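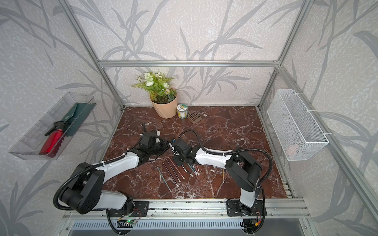 Pencil task, both arms over the pile. Marble floor and bamboo wall covering in place.

To: bimanual-learning list
Subject: Re: Does background variation help with thin objects?

Hi all,

Replying to Khanyisile's question from earlier in the thread, with numbers now that I have them. Her message is quoted in the middle so people who joined in July can follow.

The setup is the two-arm cell at Drusthorpe. The task is to pick pencils off the floor of the cell one at a time and hand each one from the right arm to the left. We collected 165 teleoperated demonstrations in each condition. In the plain condition the walls and floor stayed the same matte gray for all of them. In the varied condition we changed the wall covering and the floor sheet between blocks, and moved the props at the back and sides, for 16 combinations in total. The policy, the training schedule and the camera positions were the same for both.

Khanyisile Sibiya wrote:
> We tried something like this on the Clolach bench with screws and short
> dowels and saw no gain from changing the backdrop. My guess is that with
> thin objects the policy looks mostly at the wrist views, and those hardly
> see the walls at all. Did you separate the floor from the walls? If you
> changed both at once I don't think you can say which one did the work.
> Also, are you counting a pencil that gets nudged and then picked on the
> second try as a success?

On the first point, yes, we separated them, though only after the main run. We trained two more policies, one with varied walls and a gray floor, and one with gray walls and a varied floor. Tested on surfaces that were not in the training set, the varied-wall policy did no better than the plain one. The varied-floor policy got most of the gain of the full set. So I think you are right about the wrist views. The floor fills most of what they see at the moment of grasp, and the walls are barely in it.

The marble sheet was the hardest of the floors. It is reddish brown with pale veins, and the veins are thin and run in all directions. The plain policy would close on a vein well away from any pencil. The varied policy did this too, but much less often. Dark red barrels were missed more than silver ones on that sheet.

On the second point, a nudge followed by a pick counts as a success if it happens within the same episode. If I score first attempts only, all the numbers go down but the order of the conditions does not change. Both scorings are in the table on the Roseck share.

Some things I would not read too much into. We used 4 seeds per condition, and the spread between seeds in the plain condition is wide. When pencils lie close together and nearly parallel, every policy we have sometimes takes two at once, and changing the background did nothing for that. I suspect it needs more demonstrations with tight clusters, which we have not collected yet.

The layouts for the test episodes are in the same folder as the table. If anyone wants to repeat the floor-only condition with a different gripper, please use those layouts so that we can compare. Khanyisile, if you still have the Clolach recordings with the screws, I would like to run the same scoring script on them.

The Adams cell is free from next month and I plan to do the cluster collection there.

Regards,
Drusthorpe manipulation group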